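Clearing the Table: Our Paper Cup Project
Final report, fall term

When we started in September, our little group wanted to find out why the shared table in the Ullo study room never stayed clear for long. It is a busy room, and cups pile up there faster than any of us would like to admit! We settled on paper cups because everyone uses them, and because they can be stacked, tipped over and lined up again all afternoon without anybody getting upset.

We laid a blue silicone mat over the table so that every round would begin in the same spot, and we left the tissue box at the far edge, where people like to have it. A round meant setting some cups upright and some on their sides, then gathering them all into one stack.

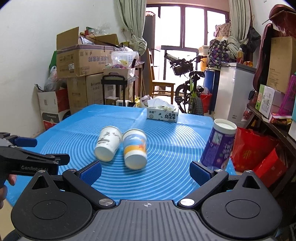
The cups lying down took us longest by far. An upright cup is easy to slide another one over, but a cup on its side has to be turned first, and if its neighbor is close by they tend to roll into each other (we laughed about this more than we should have). We did 100 rounds over 8 afternoons, and our slowest took 35 seconds.

What would we do differently? We would flatten the mat overnight before using it, and we would try cups of different heights much earlier on. We still have half a sleeve of cups left over, and the next group is very welcome to them.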